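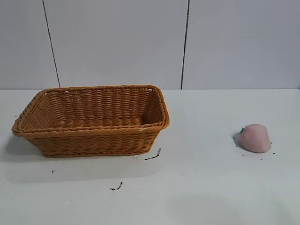 I redo our child safety checklist every summer, and after a scary two minutes at the Skeltwood street fair in June (my nephew, found by the pretzel stand, totally fine!) I went through it harder than usual. I keep a woven basket on a white table for the kids' day-out stuff, so that's where I started, and then I worked my way out to the car.

Last checked: Jul 14, 2020

[x] Recent photo of each kid on my phone
Mine were way out of date. I now take one the morning we go anywhere crowded, head to toe, so the clothes show.

[x] Height, weight, hair, scars written down
Police ask for this first and my mind went blank. Mareike Bauerfeind has a copy too.

[ ] Phone number on wristband
Ink rubbed off one of them. Need a better pen.

[x] Kids can say my full name
The 7-year-old, yes. The 3-year-old says "Mommy Skála," which I'll take for now.

[x] Meeting spot picked before we leave the car
We practiced at the Krajčí parking lot and they loved it, maybe too much.

[ ] Pickup list at daycare
Still has Dalibor Čierny on it and he moved away! Call them.

[x] Car never left running with a kid inside
Not even for 60 seconds at the gas pump. I used to do this, so no judgment.

[x] Family password
Changed it. The old one got yelled across a playground.

[ ] Back gate latch
Sticks open when it's humid. Bořivoj is bringing a new one.

– Alžběta

14 shares
3 comments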